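4.2 Two-handed contact labelling in cluttered storage

The part of Narus we enjoyed building most is the contact head, a small network that decides, for each hand separately, whether it is holding something, bracing against something or simply near it. Earlier versions treated both hands as one unit, and it is remarkable how much the planner gains once they are split. We trained the head on 287 clips recorded from head height, 200 frames each, and kept the gym recordings apart for testing.

Gyms are wonderful test sites for this! Racks are full of repeated shapes, the colours are loud, and small things share shelves with heavy ones. Figure 5 is a good case: one hand has a clear grasp, while the other is close to the rack without an obvious object to hold.
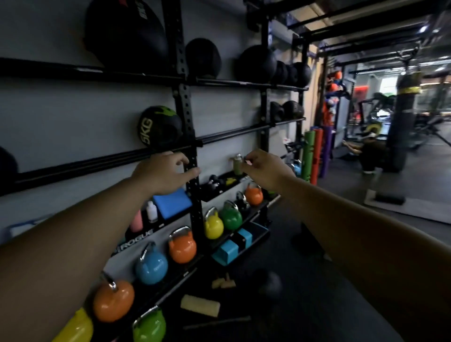
Figure 5. Gym storage rack from the test set. The right hand grasps a small olive-green bottle; the left hand reaches towards a black upright.

For the right hand, the label we want is "grasp, bottle", and the dumbbell lying on the same shelf must stay out of it. The left hand is harder. Its fingers are near the holes in the upright, and a single frame cannot settle whether a touch follows, so our annotation rules (drawn up by Glenys Nicholas) ask for "near" here. The planner then keeps the upright as a possible support and carries on reasoning about the bottle.

We were delighted to find that the same rules carried over to the Vandberg kitchen recordings with no changes to the label set. Kettlebells hanging in rows remain the main source of wrong object names, particularly where two of the same colour are close together, and Section 4.3 looks at how the tracker deals with them.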